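Crushed bottle on the two-arm bench: how to stop, check and restart

Use this page when one of the arms squeezes a bottle too hard, splits it or pushes it over. It applies to the Bidari bench and to the spare bench, which has the same grippers. You don't need to have done the Sateck course to follow steps 1 to 4, but a trained person has to do the restart.
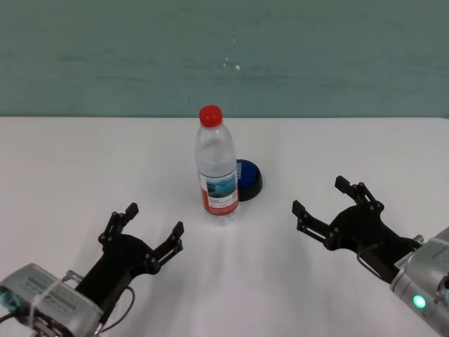
Tromum Robotics Workshop – Bench Support

The fault was first logged in February. The right gripper carried on closing after it had met the bottle, and the grip force limit had gone back to its default of 340 after a controller restart. The cap came off and water reached the wrist. Consuelo Figueroa traced it to the settings file, which the controller only reads if the arm is in its home position at start-up.

1. Stop both arms
Press the emergency stop on the bench post. Don't use the pause key on the screen, as a paused gripper keeps its grip. Stop both arms even if only one is at fault.

2. Keep your hands out
Wait for the screen to show that drive power is off. The fingers can still hold a load after that, and a squashed bottle will spring back when it is let go. Use the release tool to open the fingers. Keep your own fingers away from the pivots.

3. Deal with the water
If there is any water on the table, switch off at the wall before you wipe up. Dry the wrist housing with a cloth, never with the air line – it drives water into the vents. If water has got into a wrist, tag the arm out and leave it for So-yul Won.

4. Check the gripper
Look at the pads on both fingers for splits. Work each finger by hand through its full travel and feel for stiff spots. Make sure the cable loop under the palm plate moves freely and isn't caught on a screw head.

5. Check the force limit
Restart the controller with both arms at home. Open the Yeon settings page, choose Gripper, and read the limit for each side. Both should say 6. If either says 340, load the saved file again and repeat the restart. Typing the number in by hand will not last past the next power cycle.

6. Test at low speed
Put a fresh bottle with its cap screwed down on the table and open both grippers. Run the grip test at speed setting 2, one arm at a time, with someone at the stop button.
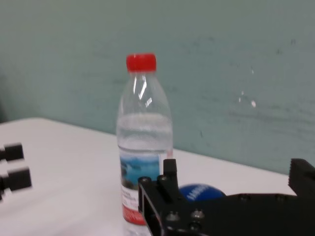 Wrist camera view, with the bottle beside the right gripper.

If the bottle dents or tips over, stop and go back to step 4. If the fault comes back with the correct limit showing, the force sensor needs to be zeroed, and that is a job for Bench Support.

Write up every crushed bottle in the bench log, including the limit you read in step 5.

Page last changed 21st May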